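Rissanen reading stand, after one summer of use

I read on paper. For my work I must go through long articles in English, which is my third language, and on a screen I lose my place and become tired after two pages. So I print everything. The problem is then my neck. In June I was reading flat on the table for whole evenings and I had a pain from the ear down to the shoulder, and the pain decided for me that I should buy a reading stand.

I had two candidates, the one from Nestuvura and the one from Rissanen. The Nestuvura is cheaper and very light, but I tried it in the stationery shop in Vultthorpe and it moved backwards every time I touched the page with a pen. A person who only looks at recipes will maybe not be disturbed by this. I write in the margins all the time, so I took the Rissanen. I paid 60 for it, with the page clips included.

What you get is a flat back panel, a folding leg behind it, a bottom ledge, and two clips that slide left and right on the ledge. The weight on my kitchen scale is 941 grams. It is not something I want to carry to the library every day, but at home the weight is exactly what I need, because the stand stays where I put it. The rubber feet are good on wood and on glass. On a tablecloth they are useless, but I think this is true for all rubber feet.

The leg has 9 positions. The maker calls them reading angles, but I would say that the two lowest are for writing and the two highest are for somebody who is standing. I use mostly the fourth and the fifth. To change the angle you must lift the panel fully until it clicks and then lower it again, you cannot go directly down one step. It is written in the leaflet, in very small letters, and I found it there only after I had pulled on the leg too strongly. Nothing was broken.

How it is with loose sheets

For books the stand is simple. The clips hold the pages and you move them when you turn. For loose printed sheets it is more complicated, and most of my reading is loose sheets. A single sheet of ordinary printer paper is soft, and at a steep angle it bends over at the top after some minutes, especially in August when the air in my flat is humid. I put a piece of stiff card behind the sheets and this solved it. A thicker stack holds itself, but then the clips are opened so wide that they hide the last line of the page. I now print with a bigger bottom margin, and I am a little annoyed that I had to change my habit for a stand.

The angle has also an influence on how I read, more than I expected. When a sheet lies too flat, the lines near to me look big and the far lines look small, and my eye has to adjust all the time while it goes through the page. With difficult text I notice this very much. My texts this summer were mostly about the economics of sport, and such a text is full of long sentences with "exchange of equal value" and "optimum allocation of resources", where one must hold the beginning of the sentence in the head until the end arrives. 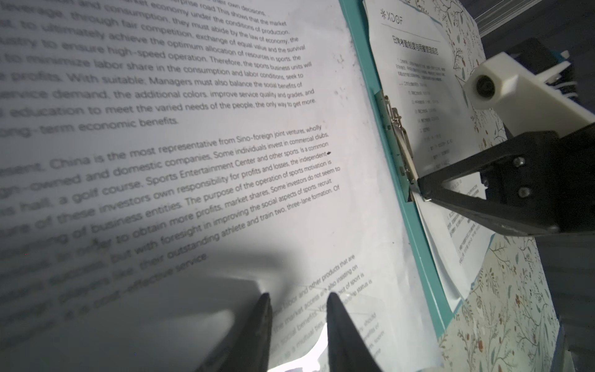
A reader of my earlier notes on desk lamps, who signs as Plurovside, wrote to me that the stand is only half of the matter, and that I should first raise the chair, because with a low chair any stand will be too steep and the neck will hurt in the other direction. I tried it, with a firm cushion, and I must admit that it was good advice. With the cushion I went from the fifth position to the fourth and I stopped to lift my chin. So please check your chair before you give a bad mark to a stand.

Light

The panel has a matt surface and does not shine. White paper, though, reflects a lamp strongly when it stands up, and you will have to move your lamp. Mine was on the left side and behind the stand, and the page was in shadow. Now it is on the left and a bit in front, higher than my head. If your lamp is fixed to the wall, I recommend to try the place with a simple piece of cardboard before you buy anything.

Writing on it

In the lower positions I can write notes comfortably. The panel does not bend under the hand. In the fifth position I can underline, but my handwriting becomes bad and a ballpoint pen stops to work after some lines, so a pencil is better. The ledge has a small groove for the pencil. It is a nice idea, but the groove is not deep, and when I slide the right clip the pencil falls down - always on the floor, never on the table.

The clips

This is my main complaint. The springs are strong, and for a heavy dictionary that is right, but they leave a mark on thin paper. For my own printed sheets it does not matter. For a borrowed book I would not use them without something soft between. I glued a small piece of felt on each clip. It took me a few minutes and it looks as if it was always there, so I don't understand why the factory did not do the same.

The left clip has also become loose during the summer. It still holds, but it moves to the side by itself when there is no book in it. I wrote to Rissanen and received a polite answer that they can send a new pair if I pay the postage. I have not decided yet.

Cleaning and storing

A damp cloth is enough. Ink from a felt pen did not go away completely, there is a gray spot in the corner. Folded, the stand is as flat as a thin atlas and I keep it between the bookcase and the wall.

Would I buy it again

Yes, I would. My neck is much better, and I read longer in the evening than before. If you read mostly paperbacks in bed or on the sofa, it is too heavy and you will not be happy with it. If you read at a table, with a pencil, and you have many pages in front of you, then I can recommend it. I would give it four stars from five, the missing star is for the clips.

Addition, 22nd August: the new clips have arrived, I paid the postage after all. They are the same model, without felt. The left one is tight again. I have moved my felt pieces over to them with fresh glue, and they are drying now under the dictionary.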